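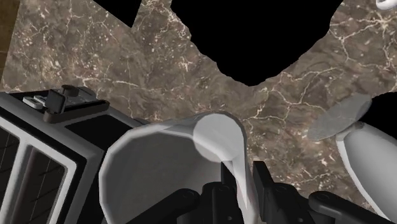 Fig. 1. Worktop in dark marble with cream veins, and a white vessel.

Who Owns the Butter? Sharing and Labelling in Student Kitchens
Bohdana Nechyporuk and Seraina Moser
Second-year social research project, submitted Jul 11, 2018

1. Background

We both live in Estden, a hall where the kitchens are shared and the butter, in theory, isn't. Our first idea was to study sleep, but we would have needed people to keep a sleep diary, and the people we know can't keep a bus ticket. Food was easier. Everyone had an opinion on it and most had a grievance.

Our question was whether putting a name on food makes other people less likely to eat it. We expected the answer to be yes. So did our tutor, who asked whether we had a second question. We added one about what people are willing to share without being asked.

2. Method

We gave a paper questionnaire to residents of Estden and of Lero, the older hall across the road, during April. We got 61 back. One had been used as a coaster but was still readable, and we kept it in.

We also held longer interviews with 16 people, each lasting as long as a cup of tea. Seraina asked the questions and Bohdana wrote. After 8 interviews we swapped over, as Bohdana's handwriting had stopped being of use to anyone, including Bohdana.
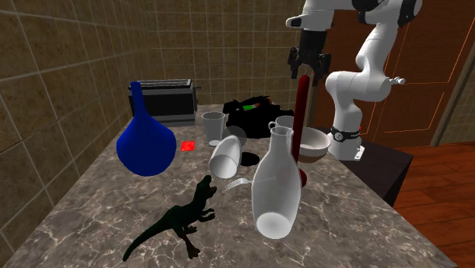

The questions covered milk, bread, butter, spices, washing-up liquid and leftovers. We left out alcohol after the trial run, in which it took up the whole conversation and ended one friendship for an afternoon.

3. What people told us

Labels matter less than we thought. Most people said they would never touch labelled food, and most of the same people said their own labelled food had been touched. We can't both be surrounded by thieves and have failed to interview any, so we think some answers were kinder to the speaker than to the facts.

Size of portion seems to count for more. Taking a splash of milk was described as "borrowing" by nearly everyone, including those who had no plan to give it back. Finishing the carton was theft. Leaving a spoonful in the bottom so as not to have finished it was thought to be worse than theft, and several people became quite heated about this.

Spices were treated as common property in both halls. A jar of paprika in Lero has outlived three sets of residents and belongs, as far as we could find out, to the building.

4. Problems

Our sample was mostly people who like talking about their neighbours. We also asked about taking food in kitchens where the owner of the food was often sitting down to eat it. A box for unsigned answers would have been better, and we did put one in the Widmer common room, but it filled up with crisp packets.

5. Next steps

If we did the project again we would start before the exams, when people still buy food worth stealing. Seraina would like to compare halls with flats. Bohdana would like her butter back.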